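Gourlay Building, 2nd floor: fire and general safety walk
4 May 2021. Next walk due June.
OK = fine, FIX = needs work, N/A = doesnt apply

1. Exit routes
Main stair: OK. Clear top to bottom.
Rear stair: FIX. Two stacked chairs on the landing again. Moved them, need a real home.
Door 238: OK, opens full swing.
Door 183: FIX. Closer is weak, door stops short of the latch. Had to push it shut by hand. Asked for same repair last time.

2. Extinguishers
13 on the floor plan, 13 on the wall. Pins and seals in.
Tag by the copy room is unreadable, coffee or something. FIX, new tag from Rirus.
Extinguisher outside 415 hung too high for shorter staff. Lower the bracket.

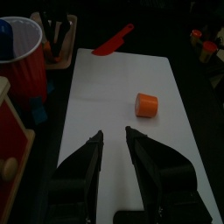

3. Alarms and lights
Pull stations: OK, none blocked.
Exit sign over rear stair flickers. FIX. Could be the battery, could be the ballast, ask Bovau to bring both.
Emergency lights: tested with button, all came on. Did not do the long test, no time, do it in June.
Horn in the kitchen hallway sounds faint with the door shut. Check with meter.

4. Kitchen
Microwave cord OK. Toaster crumb tray full, emptied it.
Fridge plugged into a power strip. FIX today. Wall outlet only, there is one right behind it.
First aid box: bandages low, eye wash expired. Reorder both.

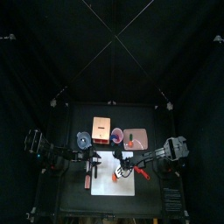 5. Floors and trips
Carpet seam by the elevator lifting. Taped for now, FIX properly.
Mat at the rear door curls at one corner. Replace.
Restroom floor drain OK, no smell this time.

6. Paperwork
Evacuation map by elevator still shows the old Imance suite. Wrong room numbers, reprint.
Sign-in sheet for fire drill: missing the last page. Ask teh front desk.
Assembly point sign is fine but the bush is growing over it. Trim.

Comments, add below

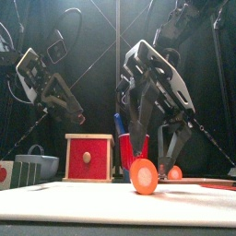 Front desk: drill sheet found, it was in the June folder from last year. Scanned it. Also door 183 slams if the window across the hall is open, so go easy on tightening that closer.

Noted, will tell Bovau. Window stays shut til its done.

Open items: 183 closer, exit sign, fridge plug, eye wash, map, carpet seam.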